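Read the Wollby good practice code for hand-held gripper work over lunch. It's 8 pages and I have opinions. Thread, sorry in advance.

First, where I'm coming from. I record table tasks with grippers in my hands and I check other people's takes. I don't build arms. I like rules fine. I've worked without them and it was a mess.

But I've also worked under rules that existed so somebody could say there were rules. This one has a bit of both in it.

The code has four headings: setup, handling, recording, labels. "Handling" gets most of a page on how to hold the gripper. "Labels" gets a paragraph. Anyone who has spent an afternoon checking labels can guess how I feel about that split.

Let's do setup. "The work surface shall be plain and free of distraction." Free of distraction for what? A model? The operator? It doesn't say, and those are two different jobs.

If you mean plain so the objects show up well, say that. Then say how plain, and what to do when a site has a wood table and a deadline. Right now two sites can read that line, do opposite things and both tick the box.

And both will tick it. I have never seen an unticked box on a setup sheet. Have you?

Also under setup: "Cables shall be managed." That's the whole rule. I manage mine by swearing at them.

A version I could use: with your arms at full reach, no cable pulls on the gripper, and no cable sits between the camera and the objects. You can test that in a few seconds. You stretch out, you look at the preview, done.

The Virnura setup notes come closer. They want you to run through the full reach before the first take and again after any break. Dull, specific, good. I wish they'd stopped there, but the same notes also claim that following them "ensures transfer to any robot platform."

Any platform. With no test described. I'd take a red pen to that sentence and feel no guilt at all.

A setup rule can make recordings more alike. It can make them easier to check. Whether an arm somewhere else can then do the task is a separate claim and needs separate evidence. Please stop putting the two in one sentence.

OK, handling. The page on grip is better than I expected. Keep fingers off the moving parts, keep the wrist clear of the camera, swap hands or stop when you get tired. All sensible.

The rest break bit is vague, though. "Operators should rest as needed." Needed according to who? The person with the sore thumb or the person with the schedule? If a code covers only one thing properly, I'd like it to be that.

At Beaulieu we wrote ours into the session plan. The break is on the sheet, the same as the task is, and the operator can call an extra one without giving a reason. It costs us a few takes. I can live with that.

There's a line saying operators must move "at a natural and consistent speed." Pick one! My natural speed with a pen is nothing like my natural speed with something that tips over.

I think they want people not to rush and not to freeze mid-air. Then write "don't rush, and don't stop mid-air unless the task calls for it." Everyday words. People read these things standing up.

Next is the section I really wanted to argue about, small objects. The code calls anything you can close your fingers around a "simple item." I'd love to see the author pick up a pen with two big flat gripper fingers and report back on the simple part.

Hand-held grippers, a little tan pot, a green highlighter, a bear at the rim of the pot. By the code's own wording these are simple items.

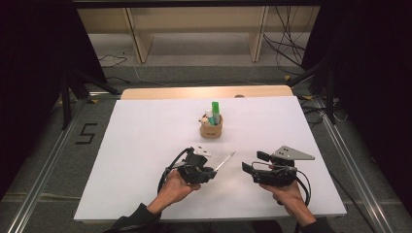
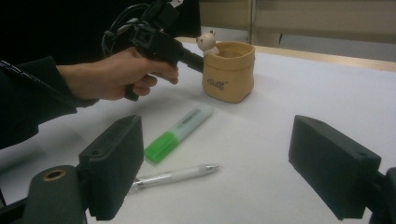

If a take goes wrong halfway through, should it be deleted or kept?

Keep it, mark it as a failed take, and write down what went wrong in one short line. Don't mix it in with the good ones, and don't fix the label later from memory. If the recording itself is broken, for example a camera that dropped out, mark that as its own kind of failure so it doesn't get counted as an operator mistake.

Adding to that, as the code doesn't: the person who did the take shouldn't be the only one who decides if it failed. I've passed my own bad takes. Everybody has. You remember what you meant to do and you see that.

Lesto's checklist handles this better. It asks for two people on the pass or fail call, the operator and one other, and if they disagree the take goes in a separate folder for a third look. Slow, yes. The folder is also the most useful thing we own.

I was a doubter on the Lesto one at first, for what it's worth. I thought it was paperwork. I still think half of it is paperwork. The disagreement folder I'd fight for.

What's in ours, mostly, is arguments about what "in the pot" means. Is a thing in if it leans on the rim? If part of it sticks out over the top? Does a pen have to go tip down? The task card said "put the items in the pot." That's no help to anyone.

So before you write one word about table color, write down what done looks like. For each task. In a sentence a new person can check without asking you.

Ours for pot tasks now reads: every item is held up by the pot, nothing touches the table, both grippers are open and clear. It's ugly and it works okay. Somebody will find a hole in it by the end of the month.

Recording section. "All sessions should be captured from multiple viewpoints." Fine, but the code never says what to do when the views disagree. From up high it can look like you've got the pen. From down at the fingers you can see you've got air.

My rule is that the closer view wins on contact and the wider view wins on where things ended up. I can't prove that's the right rule. It is at least a rule, and we all use the same one.

And check the clocks! The code says views must be "synchronized" and leaves it there. No test, no limit, no word on when to check. We clap the gripper fingers shut in view of every camera at the start and the end of a session. Free, and it catches drift.

11:40 PM and I'm still going, apparently.

Labels. One paragraph. It says labels should be "accurate and complete." I mean, sure. I too am in favor of accuracy.

Things I'd want in that paragraph: who labels, when, from which view, what words are allowed, and what you do when you don't know. That last one most of all. If there's no "can't tell" option, people guess, and a guess looks exactly like knowledge once it's in the sheet.

Same goes for object names. One person writes marker, another writes highlighter, a third writes green pen. Now you've got three objects. Make a word list and tape it to the wall. Tell people they can add to it but they have to say so.

Somebody is going to tell me software will clean that up. Maybe. I'd like to see what it does with the sheet where "pot," "basket" and "cup" were all the same thing, and also on one occasion a cup was a cup.

The part that bothers me most isn't in any section. The code has a logo you can use if you say you follow it. You say so yourself. There's no check, no sample of takes to send in, no date when it runs out.

Wollby calls this "light touch." I'd call it a sticker. If you buy recordings and the seller shows you the sticker, ask to see their failed takes. If they tell you they don't have any, put your wallet away.

Am I being unfair? A little. Somebody sat down and wrote this and most people in the field haven't. The glove and pinch advice is solid, and the rule about stopping when anyone walks into the work area is the clearest line in the whole thing.

And I'd rather have a thin code that's open to edits than a thick one that isn't. They're taking comments until the end of April. I've sent mine, minus the swearing.

Short version of what I sent. Say what done looks like for each task. Put the breaks on the plan. Allow "can't tell" as a label. Keep failed takes. Drop the word "natural."

Also asked them to cut "simple item." If they need a word for it, "small item" will do.

A few of you asked if Beaulieu will sign up. Not my call. I'd say we follow most of it already and I'd vote to wait for the next version before we put a logo on anything.

If your site has a written rule for when views disagree, please send it to me. Even a bad one. I'm collecting them and so far I have mine and one that says "use common sense."

Muting this now, I have takes to check in the morning. Replies are open, be nice to each other.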